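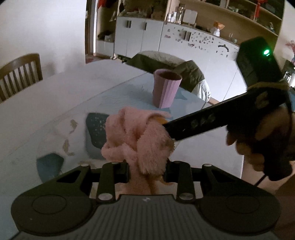

The Second Life of the Bath Towel

A good towel lasts longer than most people expect, and a bad one gives up sooner than anyone would like. The difference has to do with how the cotton was spun, but a lot of it comes down to what happens at home.

Orellana, a small mill that weaves towels for hotels and guesthouses, rates its standard bath towel for 100 washes. Hotels go through that quickly. In a house where each person keeps two or three towels and washes them once a week, the same towel can stay in use for years. The mill says most returns have nothing wrong with the weave. The loops have gone stiff with detergent, or flat from too much softener.

Softener is the usual suspect. It coats the fibers and makes a towel feel nice on the shelf, and over time the coating keeps water out. A towel that pushes water around on your back instead of soaking it up can often be brought back with a hot wash, a cup of white vinegar and no detergent at all. Run it again if the rinse water still looks cloudy.

Drying matters too. A towel left in a heap holds damp in the folds, and the smell that follows is hard to get out once it settles in. Hooks are worse than bars. If hooks are all you have, turn the towel now and then.

The Nalirmont, a guesthouse with 19 rooms, stopped buying white towels last January and switched to colors. Makeup and sunscreen stains were sending too many white ones to the rag bin. The colored ones fade, mostly along the folds, but guests don't seem to mind a faded towel the way they mind a stained one.

When the edges fray, there is still plenty of cloth left in the middle. Cut a bath towel into four and hem the raw sides, and you have kitchen cloths that will take on a spilled pot of soup. Smaller pieces work for shoes, windows and bicycle chains. Animal shelters often take old towels whole, frayed or not, though it is worth calling first — some have no room to store them.

Clavivholm, a repair shop that mends household linens, charges by the side for a new hem and turns most jobs around in a few days. It handled more than 2,000 pieces last year, towels and tablecloths mainly. The shop uses a plain cotton binding from Atow in 20 shades, and customers rarely ask for a match. Gray is the most popular. It goes with whatever is already in the closet.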